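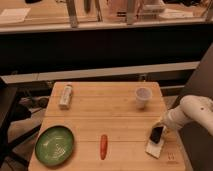
Square bamboo top in the natural finish, with a green plate and a white cup.

Vornier Square Bamboo Tabletop

Replacement top for the Flitia and Cuautle table bases. Sold without legs or hardware.

The Vornier top is made from bamboo planks glued edge to edge, sanded on both sides and finished with a clear matte oil. The plank seams stay visible. Color varies a little between batches, so if you are ordering two tops for the same room, put them on one order and we will pull them from the same stack.

Details
Shape: square
Weight: 51 lb
Finish: clear matte oil, natural color only
Mounting: 4 threaded inserts, set at the factory
Fits: Flitia fixed base, Cuautle folding base
Does not fit: Clokov pedestal (order the adapter plate separately)

Mounting
Lay the top face down on a blanket. Line up the base with the inserts and start all the bolts by hand before tightening any of them. Use the bolts that came with your base. Longer bolts will come through the surface.

Care
Wipe with a damp cloth and dry right away. Use mild dish soap for grease. Do not use bleach or scouring pads. Put a trivet under hot pans. Re-oil twice a year, more often in a dry house. Small scratches can be sanded out with fine paper, going with the grain, and then oiled.

Shipping and returns
Ships flat in one carton. Tops ordered before July used a darker oil, and we no longer stock it. Unused tops can be returned within 62 days in the original carton. Tops that have been drilled or cut cannot be returned.

Page updated 2022-09-27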